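What Changes When the Arm Does the Picking Up
Term project report, Work and Technology course
Tuesday, September 22, 2020

I'll start with how I got here, because my first topic was something else (vending machines, don't ask). Over the summer I worked at Damel, which packs small craft goods and mails them out, and I kept thinking about what a robot arm would do to a room like that. Then our course group got to use Soro, the simulator, and I figured I could stop wondering and go look!

The job I picked is the dullest one at Damel. A small item is lying on a table, you pick it up, you turn it the right way, you put it in its sleeve. At Damel we had 27 people on the packing floor and every one of them did this for part of the day. I did it for most of mine, being the new kid. Thin things are the worst — they lie flat and you end up scraping at them with a fingernail.

So in Soro I spent my time on thin things. The arm is a Franka Emika and the part is a slim wooden piece, pointed at one end.
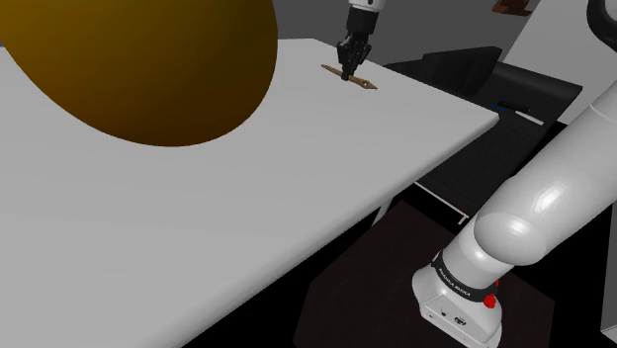

Figure 1. The gripper at the wooden piece, close to the far corner of the table.

I set up 483 runs over the term and watched 112 of them all the way through, which is more than I'd recommend. Watching is a job too. That was the first thing I wrote in my notes and I still think it's the main thing in this report. When I packed by hand I could talk to the person next to me, and my hands kept going. Watching an arm, I couldn't chat at all. My shoulders felt fine and my eyes were shot by lunch.

The second thing is about who knows what. At Damel the older packers could tell by touch if a piece had a rough edge, and they'd toss it in the bin without even looking down. If an arm does the picking, that check has to go somewhere. Maybe a camera does it, maybe a person at the end of the line does it, but I never saw it on any plan. Meireles, the company that owns the building next door, put in two arms back in March, and the people I talked to there said their rough pieces now get caught by customers. (I didn't get numbers from them, so take that as talk.)

Third, breaks. I know that sounds small. A person who is tired slows down and the whole table slows down with them. With an arm setting the pace, you need a rule about who can pause it and whether they get in trouble for it. I asked this at both places and got very different answers.
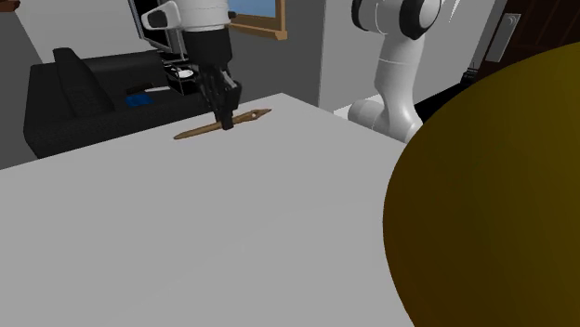
Jokanel wrote on my draft that pausing the line was never the hard part at any shop they'd worked in, and that the hard part was getting paid the same after the job title changed from packer to operator. I should have had a section on pay and I didn't, so I went back and asked.

At Damel, packers are paid by the hour with a bit extra for a good week. The extra depends on how many sleeves you fill. If the arm fills them, whose extra is it? My old shift lead had never thought about it, and then she thought about it for a long time and said she'd want it split across the shift. At Meireles the extra was simply dropped, and the hourly rate went up a little to make up for it. Two people told me they came out even. One said she didn't.

I'd like to do more on this next term, if I can get back onto the floor at Damel. I'd also like to try a run where I'm packing by hand next to the arm — same table, same parts — and keep a diary of how the day feels at ten, at noon and at four.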